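Support Request 274 – Arm stops short of bin floor on right-hand side
Betstead College Robotics Program, Senior Project Stream
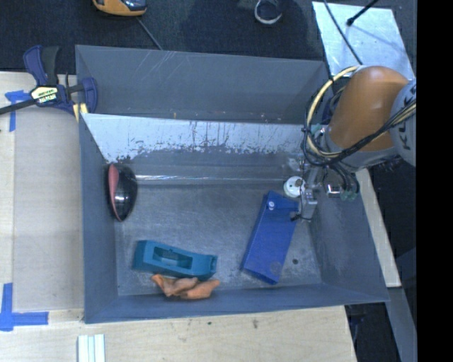 Attachment 1: Work cell at time of report, gripper above the blue block.

Status: Resolved
Priority: Normal
Submitted by: Wanda Duda, student team lead
Assigned to: Renato Dimaculangan, laboratory technician
Opened: 04/02/2025

Description of fault
The team's picking program halts with a motion limit warning when the target object lies towards the right of the bin. The arm descends normally to a position over the object and then stops before the fingers can close. Objects near the left wall are picked without difficulty. The fault was first noted after the bin was taken out for cleaning and returned to the table.

Steps taken by the team before submission
The controller was restarted and the program reloaded from the shared drive. The grasp height was checked against the value recorded in the project logbook and found to be the same, 336 mm. A second student, Henryk Zawadzka, repeated the trial under his own login with an identical result.

Technician response – R. Dimaculangan
Thank you for the clear report. Please confirm whether the bin was aligned to the blue tape corners on the table before the clamp was tightened. Kindly also advise which version of the calibration file is loaded. No further trials are to be run on the right-hand side until this has been reviewed.

Team response – W. Duda
The clamp was tightened first and the tape was not checked. The calibration file is version 2, dated September.

Technician response – R. Dimaculangan
The bin was measured this afternoon and found to be 12 mm out of position towards the arm. The taught path was therefore bringing the wrist too close to the sloped wall, and the controller stopped the motion as intended. The clamp has been released, the bin realigned and the clamp refastened. Cables at the shoulder and wrist were inspected at the same time and no damage was found. The calibration file is current and does not require replacement.

Verification
Mr Szczepańska supervised a full cycle with all objects in the bin. Each was picked and returned without a warning.

Action required
The team is asked to add a bin alignment check to its start-up procedure and to initial it at each session. The revised procedure should be forwarded to Ryszard Szczepańska for approval before the next assessed run.

Ticket closed by R. Dimaculangan. Requests to reopen should quote the number above.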